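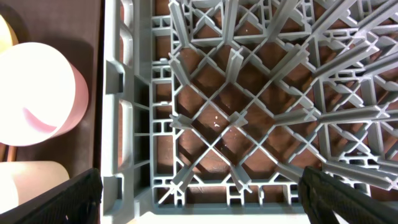
The Rack

Residents of Lelterdale who read my earlier entry on drying cloths will recall that I promised a report on dish racks. The gray plastic model has a diamond lattice floor with raised prongs, and it stands directly on the wood. I recommend lifting it once a day and wiping the tabletop underneath.

Plates should face one way. Bowls are to be placed last.
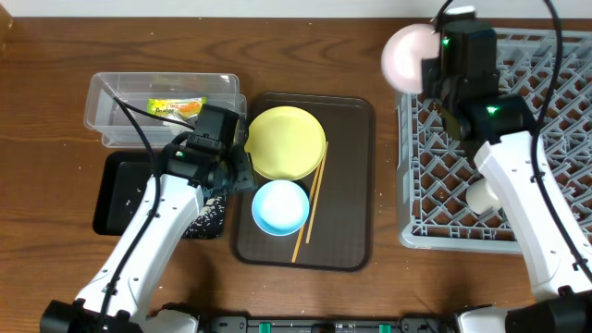 The Tray

One place setting is kept together on the brown tray – the yellow plate, the blue bowl and the chopsticks. Toshio Hamada has asked whether chopsticks should be stored upright. In my view they should, once fully dry. Cups will be addressed in October.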